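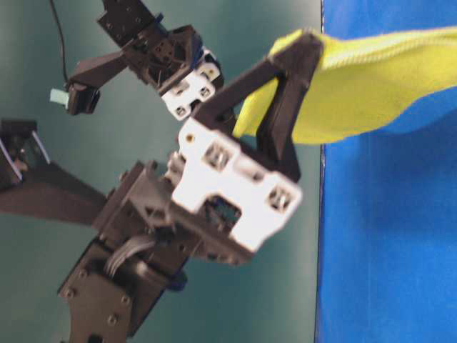 ## 07/07/2021, evening

I have again the yellow cloths in my head, so I write about them and then maybe I can sleep.

The parcel from Zaso came in April and I never opened it properly. Inside were 24 cloths, all the same yellow, all folded in a way I could not repeat. I washed them two times, because the shop in Kiltbridge told me that new cloths leave small hairs on glass. They still leave small hairs on glass. But the color is nice, and on the blue cover it is so strong that I can find the edges even in the evening when the light is bad.

Today I wanted to decide how to fold them. My mother folded everything in three parts. I fold in half and then in half again, which makes 4 layers, and the pile stands straight for one day and then it leans. In the drawer it is better to roll them, I read this in the old Vlček household book, page 124, where there is also a recipe for floor soap that I will never make. I tried the rolling with two cloths. They opened again as soon as I let them go.

What I have learned about folding is mostly about the beginning. If the cloth is not pulled flat first, the hem goes to one side and every next fold is a little more wrong. It must be held by the short ends, and not too tight, or the ends become narrow and the middle hangs down.

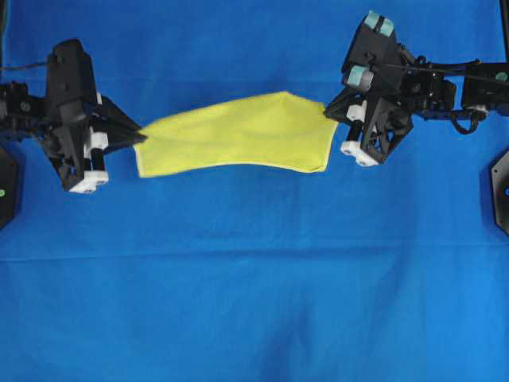
*Yellow cloth on the blue, held at both ends. Still a wave in it.*

I looked at this one for a long time. The pale line of the hem goes down and then up again, like a road in the hills near Burkness. I would like it straight, but a soft cloth does what it wants – I also do not iron cleaning cloths, I am not so far gone.

Other things from today. The tea is nearly finished. The blue cover needs a wash too, and I must do it apart from the yellow things. I moved the pile from the chair to the second shelf, and now I have the chair back and no place for the towels.

Tomorrow I try three parts, like my mother. If the pile leans again, I put them all in a basket and close the door.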